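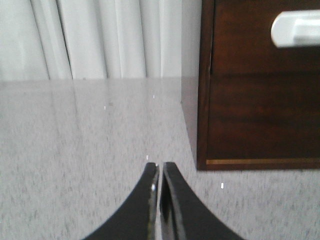 About Diltari

Diltari is a housekeeping company serving furnished apartments, guest rooms and small residences in Prendden and the surrounding towns. The company was established to look after rooms that people live in for weeks or months at a time, where the work falls somewhere between hotel service and ordinary home cleaning. Its head office is on the ground floor of the Kamath Building, and its supply room and laundry are in the adjoining yard.

The company employs 40 housekeepers, all of them on regular payroll. Each is assigned to a fixed group of addresses and returns to the same rooms from visit to visit. Changes to an assignment are made only with notice to the resident, except in cases of illness.

Our History

Diltari began as the housekeeping department of Dirar, a manager of furnished apartments near the Prendden railroad station. The department was responsible for changeovers between tenants: carpets, curtains, furniture, bathrooms and the inventory of small household articles. When Dirar withdrew from property management, its head housekeeper, Hema Bhat, took over the department's contracts and most of its employees and registered the business under its present name. She remains its director.

The original contracts covered a single building. Owners of neighboring properties soon asked for the same service, and the company moved from a basement storeroom to the Kamath Building in its second year of operation. Diltari now looks after 500 furnished units. A number of the first residents are still on the schedule, some at new addresses.

What We Look After

Regular service covers the floors, soft furnishings, furniture and surfaces of each room, together with the removal of household waste and the return of articles to their places. Kitchens and bathrooms are cleaned on every visit. Windows, ovens and the interiors of closets are cleaned by arrangement.

Carpets. Most of the units in our care are carpeted, and carpet accounts for a large share of the time spent in them. Housekeepers walk the floor before vacuuming and pick up lint, thread and scraps by hand. The vacuum is then run in two directions, with a narrow tool used along the baseboards, beneath curtain hems and at the foot of heavy furniture. Pale, flecked carpet is examined a second time from the doorway with the lights on; small white debris is easily lost in the pattern. Spots are blotted and reported. Our housekeepers do not apply stain remover to a carpet until the fiber has been identified and the owner has agreed.

Curtains. Full-length curtains are lifted clear of the floor for vacuuming and allowed to fall back naturally. They are brushed from the top down each month and laundered twice a year, normally in January and July. Curtains that cannot be washed in our laundry are sent out at the owner's expense after a written estimate has been given.

Wooden furniture. Tables, chests and shelving are dusted with a dry cotton cloth and then wiped along the grain with a second cloth, well wrung out. Open compartments are emptied only when the resident has asked for this to be done. Worn edges, chips and old finishes are recorded at the first visit, so that both the owner and the housekeeper have a common account of the furniture's condition. We do not polish, oil or wax any piece without instructions. In our experience more furniture is damaged by unsuitable polish than by dust.

Trays and tabletop articles. Desks and side tables in occupied rooms tend to collect trays, dishes and boxes holding things in current use. These are lifted, the surface beneath is wiped, and they are set down again in the same position. Their contents belong to the resident and are left as found.

Paper. The company's rule on paper is older than the company itself and was carried over from Dirar without alteration. Paper in a wastebasket is waste. Paper anywhere else is kept. Torn pieces found on a table, in a tray or on the floor are gathered and placed together where the resident will see them, with a card from the housekeeper. A receipt torn in half may still be needed for a refund, and a scrap with no writing on the upper side may have a telephone number on the other. Rolled paper is not flattened, folded or stood on end.
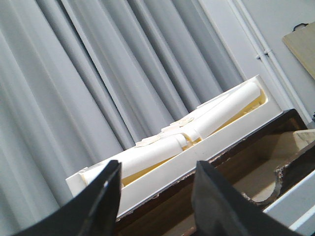

How does a resident tell the housekeeper that loose paper may be thrown away?

The resident may leave the green card from the welcome folder beside the paper, or may ask the office to add a standing instruction to the room sheet. A standing instruction remains in force until it is withdrawn and is shown to any replacement housekeeper before the visit.

The Room Sheet

Every unit in our care has a room sheet. It is drawn up at the first visit by a supervisor and the assigned housekeeper, with the owner or resident present if they wish. The sheet records floor coverings, curtains, the main pieces of furniture and their condition, surfaces requiring particular care, and any items the housekeeper should leave alone. Standing instructions are written at the foot.

One copy is kept at the office and one travels with the housekeeper. Residents may see their sheet on request and may ask for corrections. Where an owner and a resident give conflicting instructions, the resident's wishes govern personal belongings and the owner's govern the furniture and fittings. The office will contact both parties if the matter is not settled by that division.

Training

New employees complete 24 hours of paid instruction before working in an occupied room. The course is taught at the Kamath Building, in a furnished practice apartment with a living room, a bedroom and a galley kitchen. It covers the identification of fibers and finishes, the safe use and storage of cleaning products, lifting and carrying, the handling of personal belongings, and the room sheet. A supervisor then accompanies the new housekeeper for five visits.

Experienced staff attend a refresher session each spring. Last year's session was devoted to wool carpets and to the care of chipped and worn wood, at the request of the housekeepers themselves. The practice apartment may also be used outside the course by any employee who wishes to try a product or method before taking it into a resident's home.

Supplies and Equipment

Diltari provides all cloths, vacuum cleaners, brushes and cleaning products. Cloths are color-coded for kitchens, bathrooms and living areas and are washed after every visit. Unscented products are used throughout. Residents who prefer that their own products be used may leave them out, provided that the container carries its original label.

Vacuum cleaners are emptied and inspected at the supply room at the end of the working day. Brush rollers are cleared of thread and hair, and belts are replaced when they show wear - a slipping belt leaves lint behind on low-pile carpet and lengthens the visit.

Access, Keys and Privacy

Keys are held in a locked cabinet at the office and are marked with a reference that does not identify the address. They are signed out in the morning and returned by 6:00 p.m. Housekeepers do not admit other persons to a unit, and do not open drawers, closed cabinets or mail.

Should an article be damaged in the course of our work, the housekeeper informs the office before leaving the address and a supervisor contacts the resident the same day. Diltari carries insurance for accidental damage. Claims are handled by the director's office.

Management

Hema Bhat, Director, is responsible for contracts, training and the appointment of supervisors. She began her career as a room attendant and continues to conduct first visits at larger properties. Supervisors are appointed from among our housekeepers, each with charge of one district and its supply orders.

Beginning Service

Owners and residents may apply in person at the Kamath Building or by letter or telephone. The office will arrange a first visit, normally in the morning, after which a written schedule and price are provided. There is no charge for the first visit. Service may be weekly, every other week or monthly, and may be suspended during an absence.

The office is open from 8:00 a.m. to 6:00 p.m. The laundry entrance is in the yard and is for staff and deliveries only. Visitors are asked to use the front door.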